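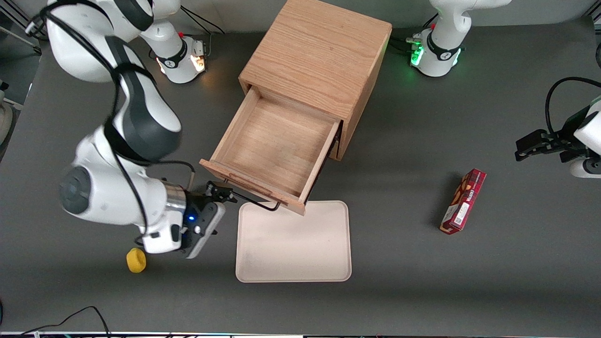 Does a tidy drawer change anything? Participants wanted

You have probably heard that clearing out a drawer will clear your head. The claim turns up in magazines, in podcasts and on the packaging of a fair number of products, including the Flurico home reset program, which promises a "calmer household in 21 days". We have read what Flurico has published in support of that. It is a survey of 2658 people who had already paid for the program, asked whether they were glad they had. Most were. We are not persuaded.

The Wysocka Household Study in Prernthorpe is looking for adults willing to help us check. We have no stake in the answer and we don't sell storage.

What you would be doing

Half of the participants will follow the Flurico program at home for 21 days, one small area at a time, starting with a single kitchen or desk drawer. The other half will be asked to leave everything as it is and spend the same 15 minutes a day sitting down with a cup of tea. Our suspicion is that the tea will do just as well. You can't choose your group, so please don't apply if you would be annoyed to end up in the wrong one.

Everyone fills in a short diary each evening covering sleep, mood, arguments over mess and anything you spent ages looking for. There are also 2 visits to our rooms in the Tutari Building, one before you start and one after you finish. Each visit takes an hour and includes a sorting task with ordinary household items and a questionnaire that is duller than we would like.

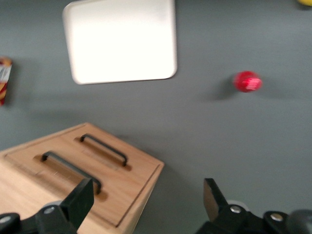 Tray and wooden box on a grey tabletop.

Who can apply

You need to be 18 or over, live in or near Prernthorpe and have at least one drawer, shelf or cupboard you would describe as a problem. Renters, share houses and families are all welcome, but only one person per household. Please don't apply if you work as a professional organiser, or if you have bought the Flurico program before. If you are moving house before the end of April you'll have to sit this one out.

You do not need to believe in decluttering. You do not need to disbelieve in it either, whatever the tone of this page suggests.

What you get

A $13 supermarket voucher for each visit, parking behind the building, and a plain-language copy of the results whichever way they fall. We won't tell you that taking part will improve your wellbeing. We have no idea whether it will, and it would be a bit rich to claim it here. Those in the tea group can have the program materials at the end if they still want them.

Your information

Diaries are stored under a code and kept apart from your contact details. Flurico has not funded this study and will not see individual answers. You can pull out at any point without giving a reason, and you keep the voucher for any visit you have made.

How to apply

Fill in the form at the front desk of the Tutari Building between 9 am and 4 pm, or ask for one to be posted to you. Places are limited and we will reply to everyone, including those we can't take.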